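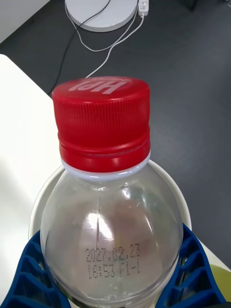 Bottle deposit points to open in Omgate from next month

News > Local > Waste and recycling

Filed under: Council, Environment, Shops

Shoppers in Omgate will be able to hand back empty drinks bottles for cash from next month, after the town council agreed to back a trial run by the refill and packaging firm Trullitz.

The trial will cover plastic drinks bottles sold in 30 shops in the town and in the neighbouring village of Prara. Each bottle bought in one of those shops during the trial will carry a small sticker, and the buyer will pay a deposit of 40p on top of the normal price. The deposit is paid back in full when the bottle is returned to any of the shops taking part.

Councillors voted for the plan at their meeting in June 2024. It had first been put to them in February, when it was sent back with questions over who would pay for collections and where returned bottles would be kept. Trullitz has now agreed to meet the cost of both for the length of the trial.

Estela Rivadeneira, who is running the scheme for the firm, told the meeting that bottles should be brought back empty and with their caps screwed on. Caps are made from a different plastic and are separated at the sorting plant, but loose ones tend to be lost on the way there.

"People have been told different things about caps over the years and a lot of them still take them off," she said. "Please leave them on. It doesn't matter what colour they are."

Bottles do not need to be washed, although shops may turn away any that still have drink in them. Labels can be left in place. A bottle that has been squashed will be accepted as long as the sticker can be read.

Glass bottles, cans, cartons and milk containers are not included. These should go in the household recycling box as they do now, and collection days will not change.

Most of the larger shops on Station Road have signed up, along with the garage at the top of the bypass and both newsagents in Prara. Smaller shops were allowed to choose whether to join. Those that do will be given a lockable bin and will be paid a handling fee for every bottle they take back.

Hòa Giáp, owner of the Lã café and grocery on Mill Lane, said he had signed up after reading the terms twice. His shop has little storage space and he had been worried about bags of empties piling up by the back door.

"They have said they'll come every other day, and more if it's hot," he said. "If they keep to that then I'm happy. If they don't, I can leave with a week's notice, and that was the part I wanted in writing."

Other shopkeepers have been less keen. A letter read out at the meeting on behalf of traders in the market hall said the deposit would put off customers buying a single drink at lunchtime, and that staff would have to deal with returns when they were at their busiest. The letter asked for a machine to be put in the hall so that bottles need not be taken over the counter.

Ms Rivadeneira said one machine had been ordered and would be placed in the entrance to the bus station. She could not promise a second. The bus station machine will take up to 100 bottles before it has to be emptied and will print a voucher, which can be swapped for money at the ticket office or spent in any of the shops in the scheme.

The council will not put any money into the trial but has agreed to lend a yard behind the old depot for sorting. People living in Depot Terrace had objected to this because of the noise. Under the conditions set by the council, no lorries may use the yard before 8am or after 6pm, and there will be no work there on Sundays or bank holidays.

A survey carried out for the council before the vote drew 727 replies. More than half of those who answered said they would return bottles if there was a drop-off point within walking distance of home. The most common complaint was the size of the deposit, followed by the lack of any return point on the Hill Farm estate, where there is no shop.

Asked about the estate, Ms Rivadeneira said a van would visit on Saturday mornings and park beside the play area. Times will be posted on the noticeboard there and in the library.

The trial will run for six months. Trullitz must then give the council a report showing how many bottles were sold with a deposit and how many came back, and councillors will decide whether it should carry on. Any deposits not claimed by the end will be held for a further eight weeks, after which what is left will go towards new litter bins along the river path.

Stickers and leaflets will be sent to shops in the next fortnight. A drop-in session for residents will be held in the library meeting room from 4pm to 7pm on the Thursday before the scheme starts. There is no need to book. Shops that want to join late should contact the council's waste team.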